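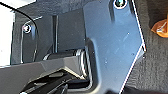 Cleaning up the metal bits in the garage

I spent most of a morning in June going over the dark metal plates and brackets on my bench. They are glossy, a sort of blue-grey, and every speck of dust shows up on them the moment the light is on. I wipe them down, go and make a tea, and the specks are back.

The plates came from Bovton, who sell offcuts and odd fittings by the box. Mine was 18 pounds with postage. The outlines are all angles, so they are awkward to stack and I have stopped trying.

For the dust I use a soft brush first and then a dry cloth. I tried the Andari spray that everyone recommends and it left a film, worst on the big flat faces. It might be fine on something matt. A 300 ml bottle will last me years at this rate.

Screws

The recessed screws hold more dirt than the flat parts do. A cotton bud gets into the dip and round the rim – wooden cocktail sticks are no good, the ends break off. I do the screws before the plate, or the muck just gets dragged across a clean surface.

Rods and collars

Where a rod meets a plate I only wipe what I can reach. I took one apart last year and it was 5 weeks before I had it back together properly, waiting on a part from Uçar.

Everything now lives in a drawer lined with old towel. I have 9 more pieces to do and a tin of Skoltent wax that I haven't opened yet. If the wax is any good on the darker ones I'll put up a note, probably with the prices as well.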